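Skip to content
Home
Eating Out
Tidy Habits
Kitchen
Archive
Contact

How to Clear a Food Court Table Without Making Three Trips

6 minute read

My friend Mohsin Baloch has a way of getting up from a food court table that I have envied for years. He stands, he picks up one tray, he walks to the bins, and he's done. I used to get up with a tray in one hand, a cup tucked under my chin and a receipt stuck to my sleeve, and then I'd have to go back for the bottle (and then back again for my phone, which was usually under a napkin). So one Monday I asked him to slow down and show me, and I've been doing it his way ever since. It takes me maybe a minute longer at the table and saves all that wandering.

You don't need anything for this except the tray your food came on. If you ordered from a few different counters and ended up with a few different trays, keep the biggest one and stack the others underneath it right away.

Step 1: Take your own things off first

Phone, keys, glasses, transit card, the little toy somebody's child was promised they could keep. Put them in a pocket or a bag before you touch any trash at all. I know this sounds fussy! But a paper tray liner is just the right size to hide a set of keys, and I once spent a good part of a lunch hour with my arm in a bin at the Ondton mall, so please take my word for it.

While you're at it, have a look at the receipt. Some food courts print a restroom code or a parking discount on theirs, and you'll want that in your pocket too.

Step 2: Look over what's left and sort it in your head

Most of what a meal leaves behind falls into a few groups: drinks, flat paper, soft wrappers, and small odds and ends like sauce packets and lids. Before you move anything, decide which is which. Drinks are the ones to think about, as they are the only things on the table that can really make a mess on the way to the bin. Flat paper is the easy one. Soft wrappers take up far more room than they ought to.

A shared lunch for a few people spreads out over every inch of the table, and the tray itself often ends up holding the least of it. When you see cups on one side, wrappers on the other and a bottle standing in the middle, you're looking at a very ordinary table, and it will all fit.

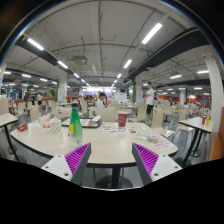
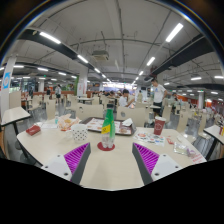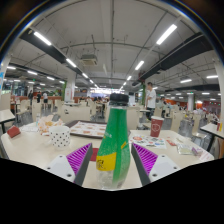 The green bottle is the piece I'd leave for last on a table like this one, with the papers and wrappers going first.

Step 3: Flat paper down, wrappers next

Slide any menus, flyers and loose napkins onto the tray on top of the liner. Keep one clean napkin back for wiping. Now take the crumpled wrappers and press them together into one bundle, with the greasy sides facing in. If there's a plastic bag among the leftovers, open it up and use it as your bundle holder. Little packets, straw sleeves and bits of tissue can all go in there as well. Unopened sauces I take home, though my husband would like it known that our kitchen drawer is full.

Push the bundle to the far end of the tray so it makes a sort of soft wall. You'll be glad of it in the next step.

Step 4: Drinks in the middle

Check each paper cup by lifting it a little. Empty ones can be nested, smaller inside larger, once the lids are off. A cup that still has something in it keeps its lid on and stands up against your bundle of wrappers.

Bottles with a screw cap get a good twist to make sure they're closed. If there's soda left and you think you'll want it later, put it in your bag instead of on the tray. Sinan Kaplan, who taught me to wait tables one summer long ago, always put the tallest thing nearest her own body, and I still do that with bottles. It's steadier when you turn a corner.

Step 5: Wipe, push in, walk

Use the napkin you saved and wipe toward yourself, catching the crumbs over the edge of the tray. Push in the chairs on your side, and any others you pulled over from the next table.

Then carry the tray with both hands. At the bins, pour leftover drinks into the liquids bucket if they have one, put bottles in recycling, and tip the rest. Set the empty tray on the stack, with the liner taken off. That last bit is easy to forget, and the person who collects the trays will be pleased you didn't.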